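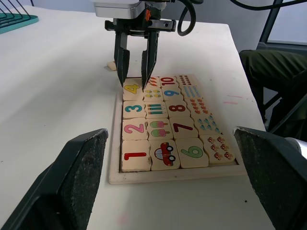 Slavica wrote in the margin of my last page that the second batch of glue was too thin, and I think she is right. September, second batch of wheat paste for the Pranura atlas. I write down the recipe again so we do not argue about it later.

- 20 g wheat starch
- 200 ml water, filtered
- soak overnight, cook on low, stir the whole time

Last time I took it from the heat when it became glassy. I should wait longer. It went through the Hoxha tissue and left a shine on the paper, visible only when I hold the sheet against the window.

Test strips, afternoon:

Strip A, old paste: lifts at one corner.
Strip B, new paste, sieved 3 times: flat, no shine. Peels with effort.
Strip C, same as B, but dried under the heavy board from Winside: flat, small wave along the grain.

I don't understand the wave in C. Maybe I cut it across the grain by mistake. Must repeat.

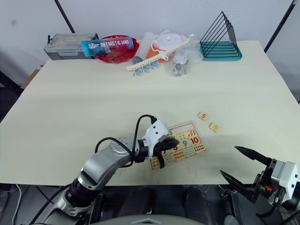
Ebenezer asked whether the spine lining really needs paste, or if we can use the mix with methyl cellulose like on the Plultcombe ledgers. I said the ledgers were cloth and much heavier, but he has a point about the drying time. With paste the spine stays damp almost until evening and I cannot close the book.

To do: make D and E with the mix, same tissue, same board. Label them on the back this time, in pencil. Ask for more blotters. The jar in the fridge is from the first batch, please do not use it.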